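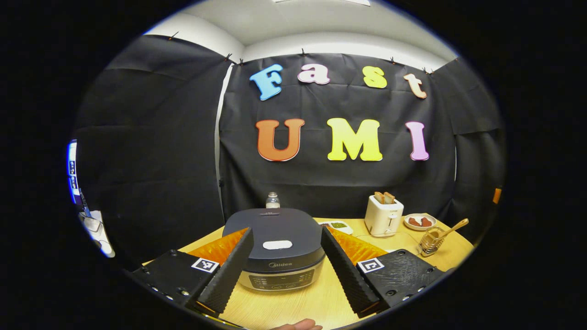 The Breakfast Table, Measured

By Tegwen Watkins
June

A rice cooker and a two-slot toaster make an awkward pair on a small table. One vents steam upward for most of its cycle. The other needs clear air above the slots and a dry surface below. Both want a short cord and a nearby outlet.

Berenice Cuautle lays out tables for Staren, a kitchen planning firm in Plirkbridge, and starts with the cooker. It goes in the centre, front panel square to the person using it, so the buttons can be read without leaning. The lid sets the clearance: she allows 16 centimetres above the handle and moves the table if a shelf intrudes.

The toaster goes to one side. Cuautle's minimum gap is 8 centimetres, measured from body to body. "People measure from the lid," she says. "The lid moves. Measure from the widest fixed part."

Plates belong on the toaster side, within a forearm's reach. Honey is best kept in glass at the near edge, with the dipper angled away from the cooker. A dipper left in the jar will drip when lifted — a plate close by catches most of it. Sauces go in small dishes. Behind the cooker is a poor spot for them, as the reach crosses the steam.

Colour is the cheap part. Foam letters weigh almost nothing and can be pinned to black fabric, where pastels read well from across a room. Clips hold the top edge of the cloth. Cuautle does not level the letters. Fabric sags overnight, and a straight row will be crooked by morning.

154 shares | 8 comments

Contact the editors | © Mustance | Back to top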